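The Plerkside Wax Finish, 6 oz. tin

If you've ever dragged home a tired little side table and then stood in the garage wondering what on earth to put over the paint, well, this is the tin I hand to my own friends. It's a soft, creamy wax that goes on with a rag or a stubby brush, and it leaves the sort of low, gentle glow you see on furniture that has been loved for years (without making chalky paint look plastic, which I can't stand!).

We stir it up in small batches at our Londau shop, and Deepika Poojary tests every new color on the same poor old dresser. Choose from Clear, Bhat Brown or Tolow Gray.

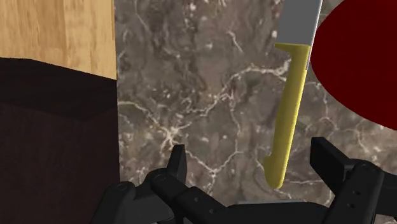

Put it on thin. Thinner than you think! Let it sit for 14 minutes, buff with a clean cotton cloth, and leave it overnight before you set a lamp on it. Dark waxes can grab on bare paint, so do a coat of Clear first if you're nervous, and go easy in the carved bits.

One tin will usually see you through a dresser and a couple of picture frames.

Item 553. Back in stock in August. Questions about color? Ask for Deepika, any day but Monday.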